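Help me decide: refinish, cover or leave alone? Big light wood-look table

Home Forums > Furniture Care > Tables and Desks

mapleandmud
Posted Monday, 7:42 pm

Hi everyone, long-time reader and very occasional poster. I'm hoping some of you with more table experience than me can talk me into (or out of) something.

We moved my craft business out of the spare bedroom in February and into a little rented room in the Vemdale building, and I bought a secondhand table for it. It's a big one, a Jondis, and I was so pleased with it when it arrived. Pale blond top, wavy grain running the long way, nice smooth finish. I cut fabric on it, I pack orders on it, I eat my lunch on it more often than I should. The room has gray carpet and not much else going for it, so the table really does warm the place up.

My trouble is the shine. There's a patch near the middle that catches the light and goes nearly white, and when I'm trying to line up a pattern piece I end up tilting my head back and forth like a pigeon. I've moved the table twice. I've tried working from the other side. The patch just follows me. 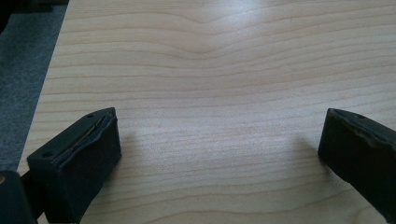 So I've been going around and around on three ideas. First, scuff the top lightly and put a matte topcoat over it. Second, buy one of those big clear matte covers and forget about it. Third, leave the poor thing alone and get a better lamp. My budget is pretty small, and I'd hate to ruin a table I like. The seller told me it was maple, if that makes a difference, though I never asked what kind.

Thank you in advance, and sorry for the novel!

oldgluepot
Posted Monday, 8:15 pm

Welcome back, and no need to be sorry, we all write novels in here.

Before you do anything with sandpaper, please find out what the top is. Maple to a seller can mean solid maple, or maple veneer, or a maple-colored laminate. Get down on the carpet with a flashlight and look at the underside and the edge. If the grain on top carries over the end and turns into end grain, you have solid wood. If there's a thin layer sitting on something else, stop there and come back and tell us.

I say this as someone who sanded straight through the top of a very nice sideboard in one cheerful afternoon. It's still in my garage, and I still don't like walking past it.

tansyrow
Posted Monday, 8:31 pm

Going by your picture I'd lean toward laminate, for what it's worth. Those wavy bands with the little V shape in them look a lot like the pattern on the tables at my old office. But I've been wrong before, and real maple can do some lovely wavy things too, so please do the underside check that oldgluepot suggested.

If it is laminate, I would not put a topcoat on it, period. I know people do it and I know there are primers for it, but you're dragging fabric and boxes across it every day and it will start to peel somewhere. Then you'll have a shiny patch AND a peeling patch.

harborfinch
Posted Monday, 9:04 pm

I have to disagree a little with tansyrow. I coated a laminate counter with the Petchrat matte kit and it has held up just fine for me, and I'm not gentle with it. The prep is what matters. Clean it, scuff it with a fine pad, wipe it down, clean it again, then wait longer than you think you need to between coats. I was so nervous about it that I did a test piece first on a leftover shelf, and I'd tell anybody to do the same.

That said, mine is a kitchen counter in a corner where we mostly keep the toaster and the fruit bowl. A cutting table is a harder life.

tansyrow
Posted Monday, 9:12 pm

Well, a counter with a fruit bowl on it is sort of my point! But I'm glad yours worked, and I do agree about the test piece.

nettlesoup33
Posted Monday, 9:40 pm

Can I put in a word for the lamp? I quilt, and I fought with glare for ages before my sister came over and turned off the overhead light. That was the whole fix. Light coming from straight above bounces right back up at you, and light coming in low from the side doesn't do it nearly so much. If your room has one of those ceiling panels, try a morning with it switched off and a couple of lamps off to the sides, with white shades if you have them.

Also, a big cutting mat. You're going to want one anyway if you're cutting fabric, and mine is a dull green that doesn't shine at all. I can see pale fabric on it so much better than I ever could on light wood. I roll mine up — loosely, and never in a hot car — when I need the table for packing.

bench_and_biscuit
Posted Monday, 10:18 pm

Second the mat. I'd skip the clear covers, personally. I bought a Grolitz one that was sold as matte and it was matte the way a lake is matte. It also arrived rolled up so tight that the corners never did lie down, and I had a cookbook sitting on each end of it for weeks. Some people love them, and if you have kids and paint I understand, but for cutting it drove me up the wall.

harborfinch
Posted Monday, 10:26 pm

Funny, I have the same cover on my sewing table and I like it. Mine relaxed after a day in a warm room. I'll give you that it isn't perfectly dull, though.

mapleandmud
Posted Monday, 10:51 pm

Oh, you are all so kind, and so fast! I was still at the room finishing up some orders, so I got down on the floor with my phone light like oldgluepot said. There is a thin layer on top of something pressed and brown. You can see it at one spot underneath where a screw went in a bit crooked. So much for my solid maple, but I can't say I'm heartbroken, I paid very little for it and I still think it's a pretty color.

That takes the sandpaper off the list. I'm a bit scared of the coating too, even with the good report from harborfinch, mostly because I can't have the table out of use for days while it dries. I cut on it nearly every day, and my only other surface is an ironing board.

nettlesoup33, I switched off the ceiling light while I was down there and the white patch mostly went away. I feel a bit silly. It's too dark to work like that at night, but I have two lamps at home that I'm going to bring in tomorrow. One has a cream shade and one has a sort of tan one. Do you think the color matters much for matching thread?

nettlesoup33
Posted Monday, 11:07 pm

Don't feel silly, it took my sister to show me! I'd put the cream one nearest to where you match thread. The tan one will make everything look a little warmer, and you'll pick the wrong white. Ask me how many times I've done it.

oldgluepot
Posted Monday, 11:20 pm

Glad you looked first. For cleaning, stick with a soft damp cloth and a drop of dish soap, then wipe it dry. Please don't use furniture polish on it, it'll only give you more shine. And if that crooked screw underneath is loose, back it out and put it in straight before you pile any heavy boxes on that end.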